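Borlow wall cabinet, three-door, from Wovside: review

Posted Jan 2, 2021

We needed somewhere to keep glasses and the good plates, and the kitchen had one bare stretch of wall left. The Borlow is a wall cabinet sold flat-packed by Wovside, and I paid 185 pounds for it with delivery on top. It went up in August, so it has had a few months of daily use.

The box came in one piece with the glass packed separately between sheets of card. Nothing was chipped. The instructions are drawings only, and step six shows the hanging rail upside down. I had it on the wrong way before I noticed that the screw holes didn't line up.

Putting it together took me most of an afternoon. The cam fixings are decent metal ones and went in without a fight. You will need a second person to get it on the wall, and a proper drill if your walls are anything like ours, which are old brick under a lot of plaster. The wall plugs supplied are too short for that. I threw them out and bought longer ones.
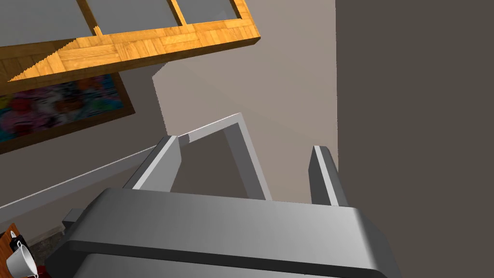 The depth is 325 mm, enough for a dinner plate with the door shut. I looked at a Plunanura cabinet first and it was shallower, so the plates would have had to stand on edge. It was also 60 pounds dearer. The Borlow has two shelves, which move up and down on pegs. The pegs are a bit loose in their holes, but they haven't dropped out yet.

Hinges are the weak point. Two of the three doors hung straight from the start. The third sagged by a few millimetres and needed adjusting twice, then again in the autumn. There is a screw for it at the back of each hinge, easy enough to reach if you take the top shelf out first. The doors are not soft-close, and they bang if you let go of them.

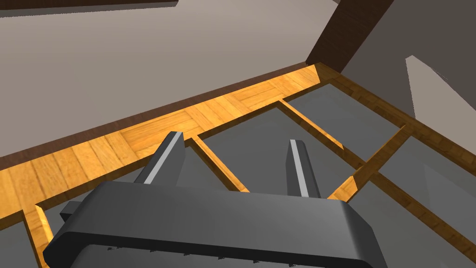 Cleaning is simple. A damp cloth does for the outside, and glass cleaner for the doors, although fingerprints show up quickly near the handles. I would not put it right over a hob. The leaflet says to leave a gap and gives no figure for how big.

I wrote to Wovside about the hanging rail drawing and got a polite reply two days later, along with a spare bag of pegs I hadn't asked for.

Good points: deep enough for plates, solid fixings, fair price.
Bad points: short wall plugs, one poor hinge, noisy doors.

Four out of five. I would buy it again and order better hinges at the same time.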